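A **louvre**, in the sense used for metal casings and buildings, is one of a set of parallel slats, ribs or blades fixed across an opening or pressed into a panel. Louvres let air through while keeping out rain, direct light or fingers. The word came into English from Old French and was first used of a turret on the roof of a hall, through which smoke from an open hearth could leave.

## History

Medieval halls without chimneys often had a roof louvre above the fire. Early ones were timber, with sloping boards at the sides. Pottery louvres were also made, and stood on the ridge like a large pierced pot. As wall fireplaces and chimneys spread, the roof louvre lost its main use, though some were kept or rebuilt as ornament.

Sloping boards stayed common in bell towers, where they allow the sound out and keep the weather off the frame. They are also found in barns, malt houses and drying sheds. Pressed metal louvres followed in the industrial period and were later taken up for car bonnets, electrical cabinets and household appliances.

## Ribbed and louvred panels

A flat sheet of thin metal bends and rattles easily. Folding or pressing ribs into it makes it much stiffer along the length of the ribs for very little extra weight. Where a rib is cut open along one edge it becomes a louvre, and air can pass. Where it is left closed, it serves only to stiffen the sheet or to add surface area.
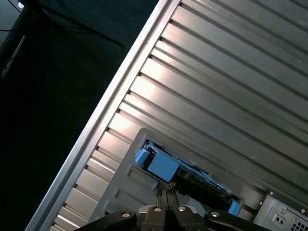 Raquel Coelho

Many computer and equipment cases use long parallel ribs on the outside. Their effect on cooling depends on whether heat can reach them. If the parts inside are not in contact with the panel, the ribs do little more than a flat sheet would, and the real work is done by vents and fans.

### Manufacture

Pressed louvres are made with a punch that cuts and forms the metal in one stroke. Aluminium ribs are more often extruded: a heated billet is pushed through a die with the outline of the finished section, and the length is then stretched straight and sawn. Brushing is done afterwards with an abrasive belt or pad, and the fine lines it leaves help to hide small scratches. Aluminium may then be anodised.

## Fixing

Louvred panels are usually held at the edges by a rail or frame. Screws through the ribs themselves are avoided where possible, as they tend to crush the section when tightened. If something has to be attached to the face, a plate is used to spread the load over several ribs.

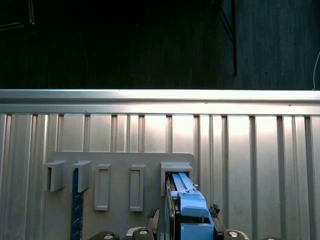

p. 276

On buildings, the blades are set into side members and the whole unit is fixed into the wall opening. A mesh is normally fitted behind to keep out birds and insects.

## Cleaning

Dust settles in the grooves between ribs. A soft brush worked along the grooves removes most of it. Strong alkaline cleaners stain aluminium and should not be used.

## See also

- Heat sink
- Jalousie window
- Extrusion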